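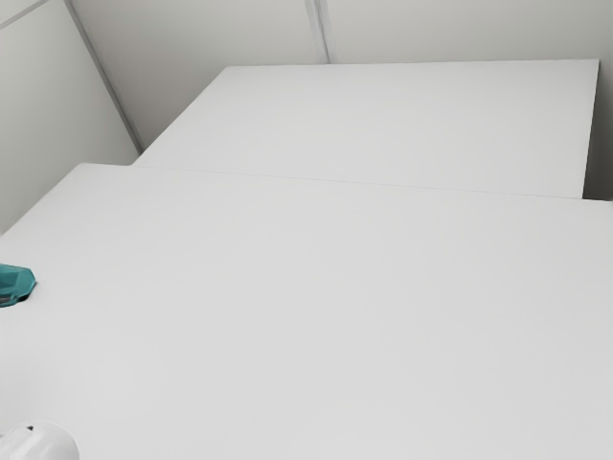 Home builders in Wotdale test their robot in a simulated workshop first

A small group of hobby builders in Wotdale has spent the summer making a table robot in a shared workshop on Allport Street, and a large part of the work was done without touching a screwdriver. Before they cut the first piece of metal, the members made a computer model of the working place, with two white tables set end to end and plain pale walls, and they continue to use it each evening when the real machine is in pieces.

The project is called Grimon. It was started by Banafsheh Hashemi, a dental technician who wanted a machine to sort small parts at home. She first tried to build it alone in her kitchen, and after two burned motors she brought it to the workshop, where Quang Vũ was already repairing an old drawing machine. They now share one bench and one set of tools, and 6 other members come when they have time.

"In my kitchen I had to stop every time somebody wanted to eat," Hashemi said. "At the workshop I can leave the cables as they are and go home."

The simulated tables are kept nearly bare, and the walls have no posters, shelves or windows. Vũ, who made most of the model, said he wanted a surface with no pattern on it, so that when a test goes wrong there are fewer things to suspect. Later the group will add clutter, one object at a time, and look at which object confuses the software.

The joint between the two tables took more discussion than the members expected. On the real bench one table is a little higher than the other, and small parts catch there when they are pushed across. In the model the two surfaces meet with almost no difference in height, only a thin gray line. Hashemi would like the model to copy the real step. Vũ prefers to put paper under the legs of the lower table until the real one is flat. For now they have used the paper.

The control program was written on a second-hand laptop and can run the model and the machine with the same commands. The group says that a movement must succeed 18 times in the simulation before it is allowed on the bench. This rule was made in the spring, after the arm pulled its own power cable out of the wall and dropped a box of screws behind the heater.

The costs are paid by the members themselves. A local hardware shop, Demissie, gave them a box of returned bearings, and most of the other metal parts came from a treadmill. The biggest expense until now was the motors, which had to be ordered 3 times – the first two types were too weak to hold the arm straight.

In September the group will show the machine at the workshop's open evening, which starts at 8. Visitors will be able to try the simulated version on a screen, and the real arm will move bottle caps from one table to the other if the new shoulder part is ready. Vũ was still filing it this week.

The workshop is open to new members, and no experience with electronics is needed.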